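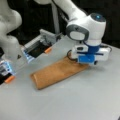
Orange pads over the table

mossypurl wrote:
Anyone else dyeing wool at home this May? Avwood rust came out gorgeous - I'm on my fourth skein and can't stop!

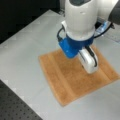 Tan and rust-orange towel, laid flat

haldane_knits wrote:
Love it, but skip the vinegar. Soak overnight instead.

mossypurl wrote:
No way, vinegar every time! Mine never bleeds. 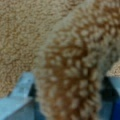
Beige fuzz and those cream spots

Jessie Strachan wrote:
With mossypurl on this. I use 5 spoonfuls per pot and my Skoltutbridge shawl is still bright. 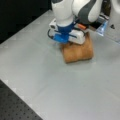 haldane_knits wrote:
Blue is where I'd argue, vinegar or not. Mine always goes flat. I want one that's deep up top and nearly cyan lower down, like the bright blue flange there. Any recipes? I've got 9 skeins waiting!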